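Housing and Interiors, Unit 6
Wall and Floor Finishes in Wet Rooms
Notes to accompany the lecture. Instructor: Celina Kołodziej

Reading before next class: chapter 5 of the course reader, plus the Lornstead case sheet.

1. What a finish has to do

A finish in a bathroom, kitchen or laundry is the layer people see and clean. It is usually not the layer that keeps water out of the building. Students mix these two up every year on the midterm. Tile sheds most of the water that lands on it, but grout is porous and corners move. The waterproofing is the membrane behind or under the tile. If the membrane is missing, good tile only delays the damage.

Terms to know: substrate, membrane, bond coat, grout, movement joint, fall (the slope of a floor toward a drain).

2. Substrates

Ordinary drywall is not acceptable inside a shower. The paper face feeds mold and the core softens when it gets wet. Cement board holds its shape when wet but lets water pass through, so it still needs a membrane. Foam board with a sealed face is light and easy to cut. The joints and screw holes must be sealed by hand, and this is where most failures start.

Older houses often have tile set in a thick mortar bed over metal lath. These walls can last a very long time. They are heavy, and removing them is slow work.

3. The Lornstead case

Lornstead is a block of 38 apartments with one bathroom each. Tenants on the lower floors reported stained ceilings within two years of moving in. Pascual Echeverría surveyed the building and his sheet is in the reader. Points to take from it:

The tile itself was sound in nearly every unit.
The membrane stopped at the top of the tub and did not lap over the tub flange.
Corners had been filled with hard grout where a flexible sealant was called for. The grout had cracked.
Exhaust fans were wired to the light switch and shut off as soon as the tenant left the room.

The owner first paid to have all the bathrooms regrouted. The stains came back. Be ready to explain why.

4. Tile size, color and layout

Small tile follows a sloped floor more easily than large tile and gives more grip underfoot, since there are more joints. Large tile on a wall means less grout to clean but needs a flatter substrate. A dip that would go unseen under small tile shows up as a raised edge, called lippage.

Layout starts from the center of the wall or from the most visible edge. Avoid narrow slivers at the corners. Draw the wall to scale first and move the starting line until the cuts at both ends are at least half a tile.
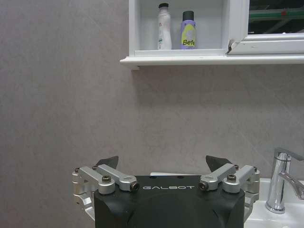 Grout color changes how a wall reads. A close match makes the surface look like one plane. A strong contrast makes the grid stand out, along with any crooked line in it. Pale grout on a floor will darken along the walking path, so a middle gray is the usual choice in rental work.

5. Cleaning and upkeep

Use a neutral cleaner for daily work. Acid cleaners remove mineral scale but eat into cement grout and will etch marble. Sealant at corners and around tubs should be checked once a year and cut out and replaced when it pulls away. Running new sealant over old does not hold.

6. Assignment

Pick a tiled room you can get into. Draw one wall to scale, mark the starting line you think the installer used, and note every place where two planes meet. State which joints are grout and which are flexible. Then write up to two pages on how the wall should be maintained.

Hand in at the start of class. Ustyna Mykhailiuk will return the graded drawings in lab. Scale rulers can be borrowed from room 132.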